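Subject: Re: Quiet carriage knitting and the sock heel question
From: Ilaria Zanetti
To: the sock list
Date: May 2026

Delyth Maddocks wrote:
> I'm on my third go at the Brorach heel and I still get a row of holes
> down the left side. Right side is perfect! Am I picking up in the wrong
> place or is it the yarn? I'm using the Porton 4-ply at a pretty loose
> gauge. Also does anyone have the old chart, the one before they changed
> the stitch counts?
>
> Delyth

Hi Delyth, hi all,

I had the exact same holes on my first pair and I don't think it's the yarn. When you come back along the left side you're probably picking up the strand between the stitches and not the edge stitch itself. Go under both legs of the slipped stitch, then knit it through the back loop so it twists shut. I also pick up one extra in the corner and knit it together with its neighbor on the next round. It looks lumpy for a bit and then settles.

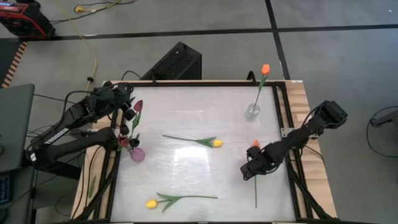 The loose gauge won't be helping, though. I went down a needle size just for the heel flap – Elisa Rizzi told me to do that years ago and I ignored her until I'd worn through two pairs. Loredana does hers with a strand of reinforcing thread held along with the yarn, but I find it makes the flap stiff as a board and I can feel it in my shoes.

As for the old chart, yes, I have it! It's in the Vomero booklet, the one with the gray cover, and the cast-on is the same as in the new one. What changed is the gusset. The old one has you decrease every round for the first few rounds and then every other round, which gives you a shorter gusset and fits a low instep much better. If you have high arches stick with the new one.

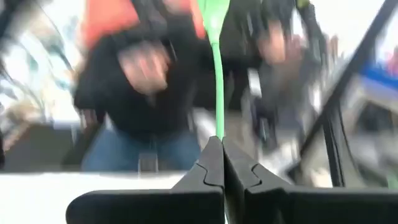
Nazareno, you asked last time how far a skein goes. My Porton skeins say 210 meters on the band and I can get a pair of ankle socks out of one if I keep the cuffs short (my feet are small, so don't bet your last skein on it). For anything to mid-calf I'd want a second ball, or do the toes and heels in a contrast color and call it a design choice.

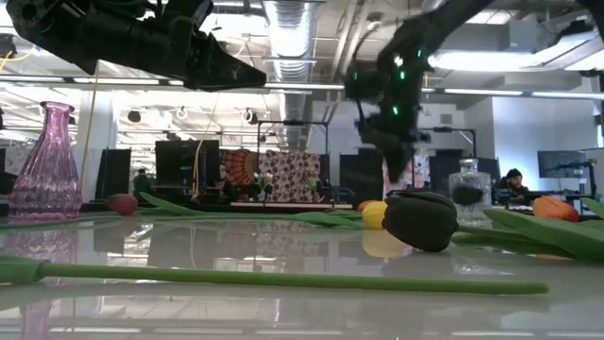
I'm casting on a new pair tonight and I've gone back and forth on color for a week. I had a perfectly sensible navy wound and ready, and now I want a pink leg in the same diamond pattern as that pink glass vase, just a plain lattice with purl lines crossing over a knit background. It should work over 72 stitches if I make each diamond 12 wide, and I can stop it at the ankle so the heel stays simple. Has anyone tried a lattice on the leg at sock gauge? I'm a little worried it'll lose its stretch and I won't get it over my heel.

Delyth, let me know if the twisted pick-up works, and tell me which size you're making so I copy the right page of the chart.

Ilaria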